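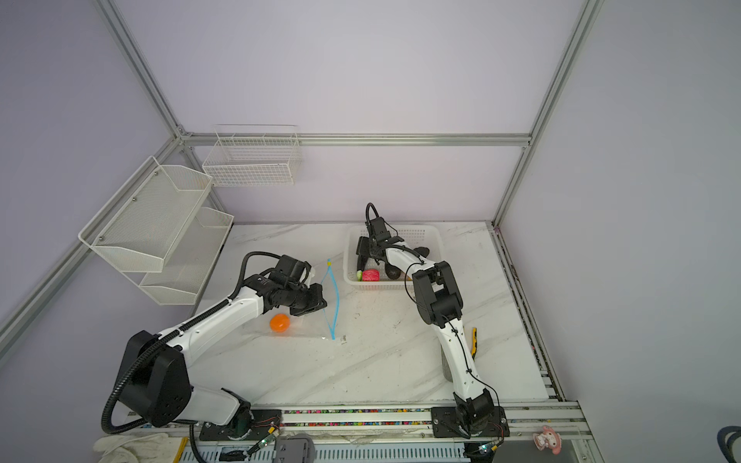 Dotavside Food Importers
Minutes, 2022-12-06

Amedeo Grasso opened with great news: the chili crisp is now in 100 stores!
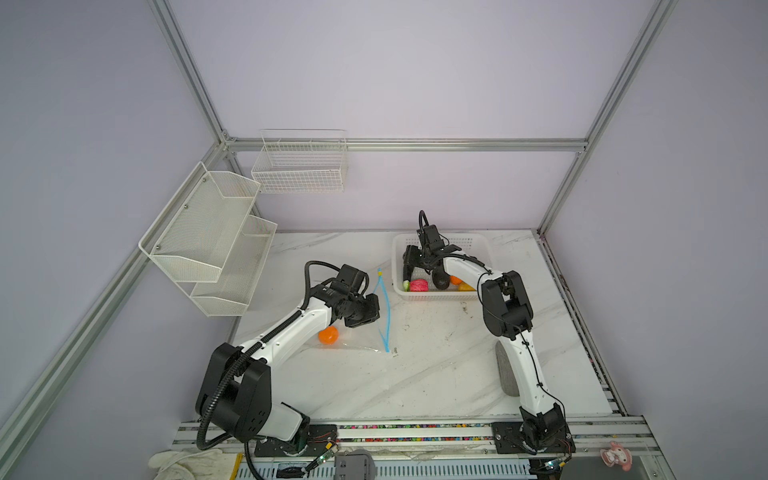 Frozen dumplings sold 1221 cases, up from 1132, and Herirham wants four more flavors - Samuele Carbone will bring tastings in February.
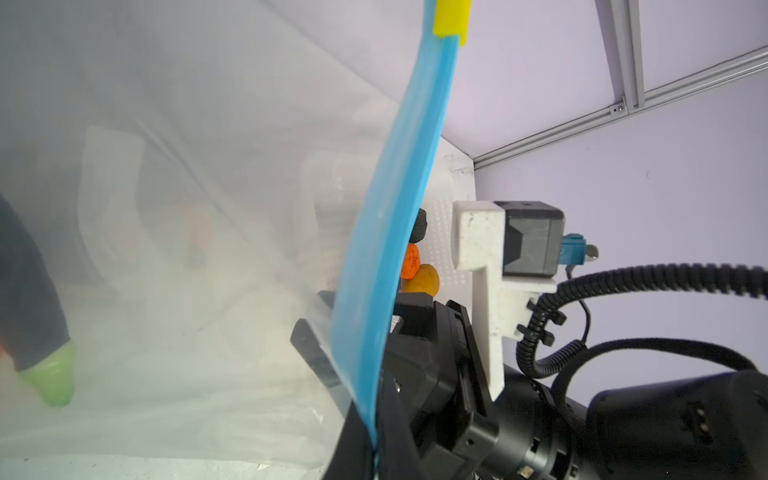 Packaging for the loose rice noodles came next, and everyone had ideas. Samuele favors a resealable bag with a blue zipper strip and a yellow slider at the end, easy to spot on a crowded shelf. Agreed to get prices from Bundness.

Amedeo to call Kovačević on pallet space.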